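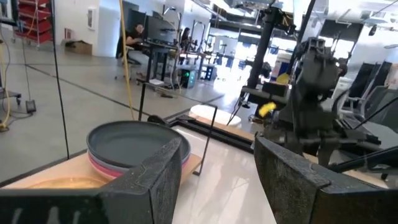 Troubleshooting > Gripper and Wrist Faults

6.4 Gripper stops above a stack of plates (Fault 538)

Applies to: Skyrme two-arm station with Lileo grippers
Revised 23 August 2023 by Mali Dafis

Fault 538 means that the gap between the fingers no longer matches the gap the controller asked for. The arm holds its position and the fingers stay where they are. The other arm is not stopped by this fault. It finishes its current move and may still be gripping an object when it comes to rest.

The fault is most common during stacking tasks with raised-rim dishes. When the plates in a stack are offset, one finger can land on a lower rim while the other is still closing in open air. Worn finger surfaces make it more likely.

CAUTION: Do not pull a plate out from between the fingers while the arms are powered. The gripper may close when the load is removed.

CAUTION: A held object can drop when power is cut. Keep hands and feet out from under both grippers.

Clearing the fault

1. Press Pause on the Julside panel. Wait until both arm indicators are steady.

2. Look at the second arm. If it is holding anything, support the object from the side and select Release, Arm 2. Set the object down outside the work area.

3. Tell anyone at the nearby desks that you are about to enter the work area.

4. Press the emergency stop. Leave it pressed through step 8.

5. Turn the manual release on the faulted gripper counterclockwise until the fingers move freely. Do not pry them apart with a tool.

6. Lift the plates off one at a time, starting at the top. Check each rim for chips. Throw away any chipped plate.

7. Wipe the inner face of both fingers with a dry cloth. Light scuffs are normal. Replace the fingers as a pair if you can feel a ridge or if material has broken away at the tip.

8. Check that hanging cables are clear of the arm's path. Tie back any that can reach the board.

9. Reset the emergency stop and run Home, Both Arms, at low speed.

10. Run Finger Calibration. The reading with the fingers closed must be between 1,761 and 3,672 counts.

Note: If the reading is outside this range, repeat step 10 once. If it is still outside, tag the gripper and take the station out of use.

Restacking

Place the plates back on the board with the largest at the bottom and the rims lined up. Glossy surfaces under ceiling lights can give the wrist camera a false edge, so turn on Glare Filter in the Brurkero vision settings before you restart the task.

If the fault returns

Save the log before restarting, as a restart clears it. Send it to Efa Griffiths with the station number, the task name and the calibration reading. Do not raise the grip force to get past the fault. See 6.5 for finger replacement.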